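Jernus Community Help > Robots at work and at home > Rules and good practice

Do I need a new risk assessment each time I change the gripper on a collaborative arm?

Asked by Ovidiu Munteanu, July 26, 2021
Viewed 389 times

Hello to all. I work in a small kitchen equipment company and since last October we have one collaborative arm for handling tests with pots and pans. The integrator made us a risk assessment for the arm with a suction tool. Now we want to use a parallel two-finger gripper, which must go down into a pot and take it by the wall or pick a thing from the bottom.

My manager says that the arm is "collaborative", so it is safe with any tool and we need only to change the payload in the settings. I am not so sure. I have read ISO 10218-2 and ISO/TS 15066, but English is my third language and the standards are heavy to read. My questions are:

1. Is the old assessment still valid if only the gripper is different?
2. Must the cables on the wrist be fixed in some special way?
3. Is it permitted that a person stands at the same table during the test?

We are in Ontario, if it changes the answer. Thank you in advance.

3 answers

votano_tech
12 votes

No for the first question. The arm alone is what they call partly completed, the tool and the workpiece belong to the application. Change the tool, look at the assessment again. Your manager is mixing up the arm and the application, very common. For Canada look at CSA Z434 as well, and ask whoever signed your pre-start review.

Rory MacLeish
Accepted answer, 298 reputation

I agree with the answer before, and I will try to add the practical part. English is also not my first language in spite of my name (I grew up in Lyon), so please excuse the mistakes.

You do not have to write everything from zero. Take the old document and go through each hazard with the new gripper in your mind. With suction you had mostly the risk of a dropped part. With fingers you have also pinching between the fingers, between the linkage and the gripper body, and between the tool and the workpiece. The last one is often forgotten. Write also what happens to the grip when the power is lost, because some grippers hold and some open. The manual must tell you which one you have.

Force limiting in the arm helps, but it does not make a thin finger tip soft. The same force on a small area gives a higher pressure, and TS 15066 treats force and pressure separately. If contact with a person is possible, somebody must measure it with the real tool mounted. At Plindel, where I work, we rent the measuring device for this. 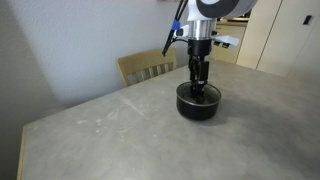

Cable routing should have its own line in your assessment, because a cable at the wrist moves with every rotation and can catch on things which the arm itself would pass. Drive the last joint slowly by hand through its whole working range and watch the slack at both ends. One clip near the flange, like the small blue one, keeps the wires together at that point, but look how the black bundle still spreads lower down and the ends hang free in the air, close to the height of a chair back. In your cell I would secure or remove every free end before automatic mode, and put the furniture outside the reach of the tool. A pot is also a special case, the finger tips go below the rim and you cannot see them well from the side, so teach this approach at reduced speed and keep a clear retract point straight above the opening.

For your third question: yes, it can be permitted, if the assessment covers it and the person is trained. Our own rule is stricter than the standard - hands off the table when the arm is in automatic, and the enabling device in the hand of the person who teaches. Write down your rule and put it beside the cell.

Also set the payload and the centre of gravity correctly. Your manager is right on this part. With wrong values the collision detection can stop for nothing, or it reacts too late.

Comment from Ovidiu Munteanu: Thank you very much, this is clear. We had not thought about the pinch point between the finger and the wall of the pot. I will show it to my manager.

Comment from Rory MacLeish: Good. Save the old version of the assessment too, with its date.

ursu284
1 vote

we just changed the tool and did a test run, had no problem so far. depends how strict your inspector is I guess

Comment from votano_tech: Please do not follow this one.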